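Progress report, second period: teaching by demonstration for computer disassembly
Project: Grilton
Prepared by Yaneth Taipe for Findlow, June

1. Where we are

In the first report I wrote that we had the arm and the remote control working, but very few usable demonstrations. The plan for this period was to record 100 demonstrations on desktop computers, with the operator guiding the arm from the second desk. We have recorded 90. The missing ten are all of one task, the release of the memory modules, and I explain the reason in section 3.

The boards come from Skarby, which collects old office machines for us. They are delivered still inside the chassis, with cables attached, and we decided to keep them this way during recording. It makes the work slower for the operator, but a policy trained only on clean boards would be of small use to Skarby.

2. Hand guiding and remote control

We compared the two ways of showing the task. In hand guiding, the operator holds the arm and moves it directly. It is easy to learn, and our new operator made good movements already on the first morning. The problem is that her hands and sleeves often come between the wrist camera and the board, and these recordings are difficult to use for training.

In remote control the operator moves a small leader arm and looks at the wrist camera picture on the screen. The recordings are cleaner. However, the operator does not feel the contact, and in the beginning she pressed too hard near the processor socket. We lowered the force limit of the arm and asked her to stop above the part before going down. After this change we had no more stops from the safety controller in the socket task.

For these reasons we will continue with remote control for all tasks near the socket and the memory slots, and keep hand guiding for the large movements, such as bringing the arm into the chassis.

3. Difficulties

The memory task is behind the plan. The clips at the slot ends are small, and the fingertips we have now are too wide for them. Shawky has promised narrower tips, and the drawing is already approved.

Light is the second difficulty. Metal parts reflect strongly and some areas of the picture become white. We tried a diffuser over the lamp, and it helped only partly. I would like to test a second lamp from the side before we record more.

4. Use of the budget

We have used 55 percent of the equipment money. I ask your permission to move 500 dollars from travel to equipment, for the side lamp and one spare set of tips. The total stays the same.

5. Next period

We will finish the ten missing demonstrations first. Then we train one policy for each task and test it on boards which were not used in the recording. The results, including the failures, will be in the third report.
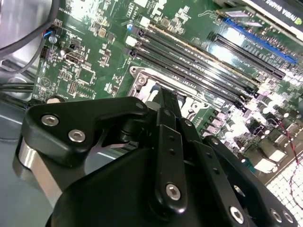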